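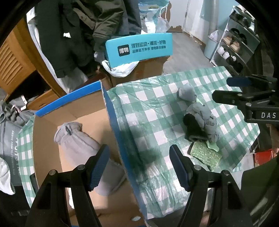 Looking after the hand grippers: pads, pins and a new Monday check

The two-jaw hand grippers have now been in steady use since last October, and the pair on the sorting job had a full service last week. Ebuka Obi did the work and wrote up what follows, so that whoever has the tools next can keep them the same way.

Pads first. The blue gripping faces pick up lint from socks, knitwear and anything fleecy, and it packs down between the teeth along the edge. Once that happens thin cloth starts to slide. Brush the pads along the grain with the stiff nylon brush from the Skesley kit, then wipe with a damp cloth and let them air dry. Please don't use solvent. We lost one set of pads to it in the spring — the surface went shiny and never came back.

Change the pads as a pair, even if only one looks worn. A fresh pad against an old one closes crooked and the cloth twists as it comes up out of the box. The left tool had done 3043 grips on its last set and the teeth were still usable, but the texture was going at the tip. New pads are in drawer 17, under part number 348. Yao-tsung Lu has reordered from Boyer and the next batch should be at Rakthorpe before the shelf runs out.

Pivot pins. Each one should turn freely with no side play. Hold the jaw wide open and press the tip up and down with a finger. If it rocks, the bushing is worn and the tool goes back to the bench. One drop of light oil per pin is enough. More than that ends up on the clothes, and Annick Bailly's team has already had to wash two batches again.

Opening width. After any work on the linkage, run the jaws from closed to fully open five times with nothing in them, then set the zero with the jaws closed. Do this before the camera check. Hugo Carré found that a zero set with lint on the pads throws off the width reading for the whole session, so clean first.

The camera mount needs less attention than it used to. The Undberg bracket holds its angle well, and the screws only need a look every 200 hours or so. Check that both pads are in view when the jaws are wide, and wipe the lens with the gray cloth in the lid of the case.

From now on the brush, wipe and wobble test are a Monday job, before the first box is unpacked. Sign the card in the case when you have done it. Questions about parts go to Yao-tsung, and anything that rattles goes to Ebuka.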